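Pauline Pilkington and Tiago Torres
April, Rostville
Last updated: April

4. Where Small Furniture Goes in Shared Homes

The household interviews gave us far more than we had hoped for on sofas and dining tables, but the real delight was the small stuff: stools, plant stands, magazine racks, the low pieces that people carry from room to room without thinking of them as furniture at all. We visited 49 households in Rostville and Vasley, and in nearly every one the conversation livened up as soon as we asked where the little things had lived before.

Large pieces tended to stay where they were first put down. Small ones traveled! One low shelf in a Vasley apartment had been a shoe rack, a bedside table and a place for seed trays, all within 7 years, and its owner could date each move by the lodger who was living there at the time. We call this pattern "drift," and we think it deserves much more attention than it has had in studies of the home. Low open stands drift especially well, being light enough for one person to lift and plain enough to suit a hallway or a bedroom (Figure 3).

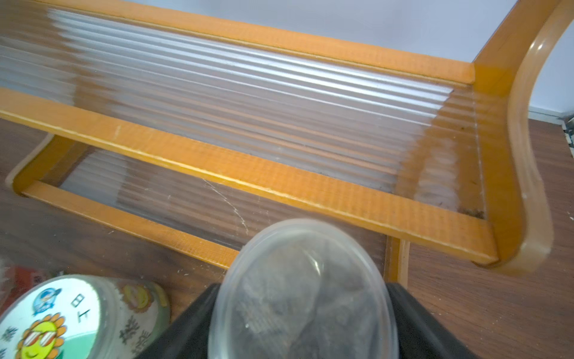

Figure 3. Low two-tier stand with varnished wooden rails and ribbed, see-through shelves.

Leonilde Teixeira objected, on reading an early draft, that drift makes the whole business sound accidental, and that in her own house every move had been argued over for weeks. She added that the arguments were mostly about who would have to dust the thing. We have taken her point seriously. When we went back to the transcripts, talk of negotiation was everywhere, often tucked into a joke or a sigh, and we had coded much of it as small talk.

We therefore split drift into two kinds. Quiet drift happens when a piece is moved to make way for something else and simply never goes back. Argued drift follows a conversation, sometimes a long one, and leaves a story behind that other members of the household can retell (with corrections, in our experience). Homes with lodgers were full of the second kind, and those retellings are some of the richest material we collected. Section 5 takes up the stories themselves, beginning with the hallway disputes in Vasley.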